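About the Manipulation Club
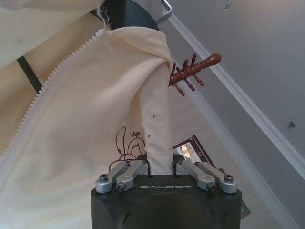 Canvas cloth held in the gripper, with the zipper running alongside.

The Vukonport Manipulation Club is a student group at Vukonport Technical School. Members teach robot arms to handle soft household goods: bedding, bags, garment covers, towels and anything else that changes shape when it is picked up. The club was founded in September with one arm on loan from the mechanical shop and now runs as a credited elective in the upper grades.

What we work on

Rigid parts are covered in the regular automation course. The club takes the material that course leaves out. Cloth has no fixed outline, so a stored grasp position is of little use. Members learn to pick a grasp point from the wrist camera view, close the fingers on a fold, and move the arm without dragging the rest of the sheet along.

The current project, Tultis, deals with covers and bags that have a zipper. The task is split into 3 stages: find the zipper line, take hold of the cloth beside it, and keep tension on the fabric while the slider is moved. Stage one is handled by a small image model that the students train themselves. Stages two and three are recorded by hand guidance and then edited — most of the time goes into the editing.

Fabric behaves differently next to other things, so trials are run with ordinary objects close by. Canvas is the standard test material. It creases clearly and shows up well against a gray wall.

How the year is organized

The club takes 30 students, in teams of 3. Each team has a driver, a recorder and a programmer, and the roles rotate at the end of every unit. Sessions are held after classes in the automation lab. New members complete the following before they run the arm alone:

Emergency stop and speed limit check
Gripper force settings for thin, medium and heavy cloth
Camera calibration
One supervised grasp and release on flat canvas

Each team must log 300 grasp attempts before the end-of-year review. Failed attempts count, provided the entry says where the fingers closed and what the cloth did next. Logs are kept in Ersoy, a plain record tool written by earlier members and maintained by the programming group.

Competition

The club enters the soft goods class of the Vukonport regional meet. Our first entry was on 19 March 2022, with a towel-folding routine that finished within the time limit but lost points for corner alignment. The routine has been rewritten twice and is now used as a teaching exercise.

Staff and contact

Shobha Rao leads the club and teaches the automation course. Students who want to join should speak to her in the lab or leave a form at the school office. Programming experience is not required — attendance is.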